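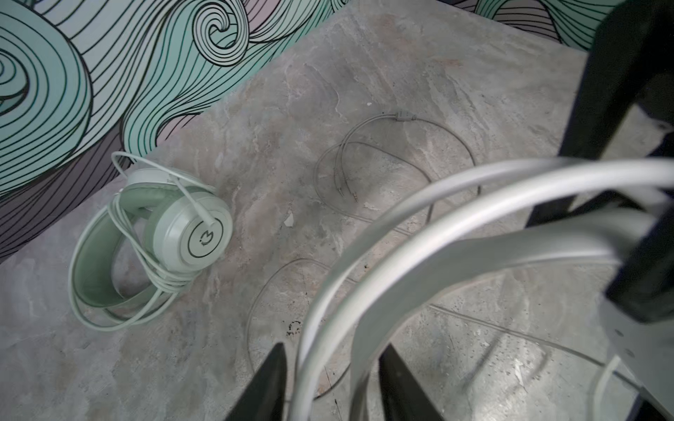 Speaker notes: the bicycle bell, the bus lane and the hill

Sep 6, 2018
Posted by the author of the Skalgate commuting pages
11 shares | 2 comments

These are the notes I used for my talk in Skalgate. Several people asked for them afterward, so I put them here almost as they were. I have corrected the spelling where I could find the mistakes. Words in brackets are for me.

Opening

[Wait until the door is closed. Drink water first.]

Good evening. I will talk about riding a bicycle to work, and mostly about one road, the road from Jukow down to Skalgate station. Many of you know it. It is not a beautiful road. I have ridden it since I moved to this region, in both directions, on an ordinary bicycle with gears and mudguards and no motor.

I do not want to tell you that everybody must cycle. My own sister takes the bus and she is happy on the bus. My subject is smaller. I want to speak about the people who would like to ride, who already own a bicycle, and who leave it in the cellar. What stops them, and which of these things can be changed without waiting for the city.

[Ask: who has a bicycle at home? Then: who rode it this week? Do not comment on the result.]

Part one: the hill

The first thing people mention to me is the hill. From Skalgate up to Jukow the road climbs with no flat piece where you can rest. In the morning it is pleasant, you go down and the air is cool. In the evening you are tired and you must pay it back.

When I began, I pushed the bicycle up the last part. I was ashamed of this and I used to pretend that I was looking for something in my bag. Now I think it was a good method. Pushing a bicycle for five minutes is a part of the trip and you should count it in your time, as a person counts the walk to the bus stop.

After that I changed the gears. My bicycle had a large chainring made for flat country. A mechanic in Trorkevach put on a smaller one, and on the back wheel a cassette with a bigger largest cog. I lost some speed on the downhill, where I was braking anyway. I gained a gear in which I can go up slowly while sitting. If you buy only one improvement for a hilly commute, I would advise you to ask about this. Take the bicycle with you when you ask, because the shop must see whether the rear derailleur can handle the bigger cog. Some cannot.

[If somebody asks about price: say that it depends on the bicycle and on how worn the chain is. A worn chain usually means the cassette is worn too, and then you would be replacing it soon in any case.]

About technique I have only a little to say. Shift before the steep part begins, while the pedals still turn lightly. Stay seated. Do not race the person in front. I rode behind the same man in a yellow jacket for most of one spring and I was never able to pass him, and when I stopped trying I arrived home in a better temper.

Part two: the bus lane

[Slow down here. In the practice I spoke too fast.]

Between Bangera and the station there is a lane shared by buses and bicycles. People are afraid of this lane. I was also afraid. A bus is very large when it comes behind you.

In June I sat with a notebook at the Bangera stop, on a dry morning, and I counted. I saw 24 cyclists use the lane and 11 who rode on the sidewalk beside it. I asked a few of the sidewalk riders why, when they had to stop at the lights. They all said the same, that they do not want to hold up the bus.

It is a polite reason, and I understand it. But the bus stops every 200 meters on this stretch. If it waits behind you for a short while, it has lost very little, and at the next stop you are waiting behind it. The drivers know this well. The difficult moment is another one: the bus is standing at the stop and you must decide whether to go around it. My rule is that I do not go around if the indicator is on, and I do not go around if I cannot see the whole lane beside the bus. I wait. It is boring, but it is short.

Where to ride in the lane: I ride in the middle when it is too narrow for a bus to pass me safely. When there is room, and the surface is good, I move to the side and let it pass. Going always along the gutter looks modest but it invites the close pass, and the drain covers near Bangera are set low. I bent a rim on one of them.

[Show the two drawings on the flip chart. The first one is the narrow part, the second is at the stop. Turn the page before speaking, otherwise they look at the old one.]

Please look over your shoulder before you move out. A mirror is helpful but it does not tell the driver anything. When I turn my head, the person behind me understands that I plan something.

Part three: the bell and other noises

I have a brass bell. It was on the bicycle when I bought it. On the path along the river, where people walk with dogs and children, I ring it once, from far away, and then I slow down. If you ring close behind a person, they jump, and often they jump to the wrong side.

Many walkers do not hear the bell because they listen to music. This makes some cyclists angry. I think a person has the right to listen to music on a walk. So I slow down to walking speed, I say "good evening" when I am beside them, and I go on. In a whole winter it cost me perhaps as much time as one red light.

For the riders I am more strict. I do not wear anything over my ears when I ride in traffic. I tried it for a week and I noticed that I looked over my shoulder more and understood less.

Part four: clothes, rain and the office

[This part can be shortened if we started late.]

I ride in my normal trousers, with a band around the right ankle. In the bag I keep a second shirt. I do not carry shoes, they stay under my desk. If the rain is strong in the morning I take the train and I do not feel guilty. If it begins in the afternoon I ride home in it, since at home there is a warm shower and nobody to look at me.

Mudguards are necessary. Please buy the long ones, with a flap at the bottom of the front one. Your feet will stay much drier and so will the person behind you.

Lights from the end of summer. A steady light in front, pointed a little down. I see many good lamps which are pointed into the eyes of other people. Put your bicycle against a wall in the evening, look where the bright spot falls, and turn the lamp until it falls lower.

Closing and questions

[Look at the clock. Leave time.]

My request is small. Choose one trip, not the trip to work, and ride it on a quiet morning. The bakery, or the station and back. Notice which place on the way made you uncomfortable, and write it down with the name of the street. I have a list of such places between Jukow and Skalgate and I send it to the road office twice a year. So far they have repaired the surface at the Trorkevach crossing and painted the line again before the bridge.

Questions I was asked, to prepare better next time:

Where to lock the bicycle at the station. My answer: the racks on the north side, frame and back wheel together.

Whether children can ride in the shared lane. I said I would not take a small child there, and I described the way behind the school.

How often to oil the chain. I answered too long. Wipe it, oil it, wipe it again, and repeat this when it begins to squeak or after heavy rain.

2 comments

This site uses cookies to remember your settings. By continuing to read you accept them.
Sign up for the newsletter to receive new posts by email.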